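26 June 2023

Dye notebook, Denlow back room

Finally got to the madder today! I've been putting it off since the walnut hull mess, partly out of guilt over the stained floor and partly because Lucyna wanted the big pot for her onion skins and I wasn't about to fight her for it. She finished early, so I had the good burner all to myself.

Wool first. Five skeins of the Gatton two-ply, scoured last night in the big sink with a squirt of dish soap, and there was way more grease in it than I expected (the second rinse was still cloudy, the third was fine). Alum mordant at 12 percent, cream of tartar at 6, same as the October batch. I had meant to drop the tartar this time and see whether it makes any difference with madder, and then I put it in out of pure habit before I remembered. So that test is still waiting for somebody. Dalal, if you're reading this, you said you wanted an easy one.

Held the mordant bath for an hour and let the wool cool in the pot. Diarmuid always says overnight and I'm sure he's right, but I gave it lunch and a phone call with my sister and moved on.

Madder: ground root from the Brennan jar, which is getting old. I weighed out the same as the wool, then threw in another spoonful for luck and didn't write down how big the spoon was. Sorry. Soaked it in warm tap water with a pinch of chalk. The tap water in this room is hard enough that the chalk may be pointless, but the one time I skipped it I got a sad salmon color and I'm superstitious now.

Brought it up sloooowly. I know the rule about not letting madder get hot enough to go brown, and I know I've broken it every single time, so today I sat on the stool with the thermometer and a magazine and did nothing else. Kept it between 140 and 150 Fahrenheit for 120 minutes. It crept up to 156 once when I got up to let Hanan in, and I pulled the pot half off the burner until it dropped again. Can't see any harm from it.

Skein 1 came out at the end of the first hour, a clear brick orange, very pretty wet. Skeins 2 and 3 at the full time, much redder. Skein 4 went to soak in an iron bath for five minutes and turned a plummy brown I'm a little in love with. Skein 5 is still sitting in the pot and can stay there till morning.

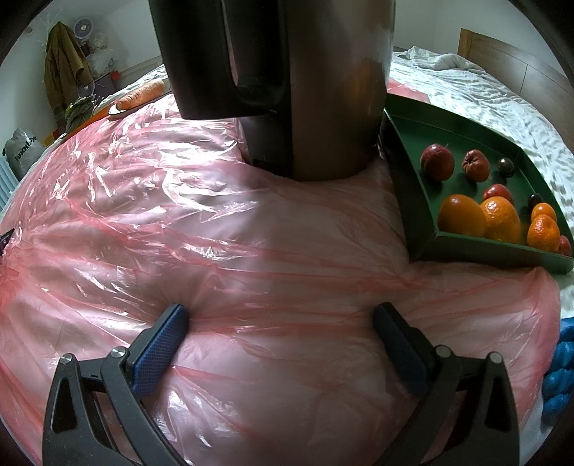

Pink plastic, full and puffy.

Exhaust bath: there's plenty of color left in there. Hanan dropped in a scrap of old cotton sheet (no tannin, nothing, just the sheet) and it took a blotchy peach that she thinks is ugly and I think would make great napkins. She's going to try a proper tannin soak on the rest of it. I'd also like to see the leftover bath on silk. There's a bit of the Susudik silk in the third drawer, unless somebody got to it before me.

Notes on evenness, mostly for me. Skein 2 has a pale band where the tie was too tight, my fault. Figure eights, loose, four places, and check them AFTER scouring because the cotton ties shrink up. I have written this down before, I'm pretty sure in capital letters then too. Skein 3 is lovely all the way through. It was on top and got turned more often, so next time I want fewer skeins in that pot or else the wide one from under the bench, if anyone can find its lid.

Rinsing took forever. Little bits of root stuck in everything, and I shook the skeins out in the yard afterward and got it all over my sweater. Next time the root goes in an old stocking, even if Diarmuid says it gives a weaker color. I'd take a bit weaker over picking crumbs out of yarn for 56 minutes (yes, I looked at the clock, I was grumpy).

pH: forgot to check before the wool went in. Afterward the strip looked like a 7, maybe a hair over.

Lucyna's onion skins, for the record: bright gold on the alum wool, and a deep olive where she dipped the end in my iron. She's writing hers up separately but I'm putting it here in case she doesn't.

Still to do: dry everything out of the sun, cut a short piece off each skein for the sample cards, tape half of each piece in the south window for the fade test. Label the iron bucket properly this time. We need more alum, we're down to the last scoop, and a new jar of madder before the Brennan one runs out.

Maysoun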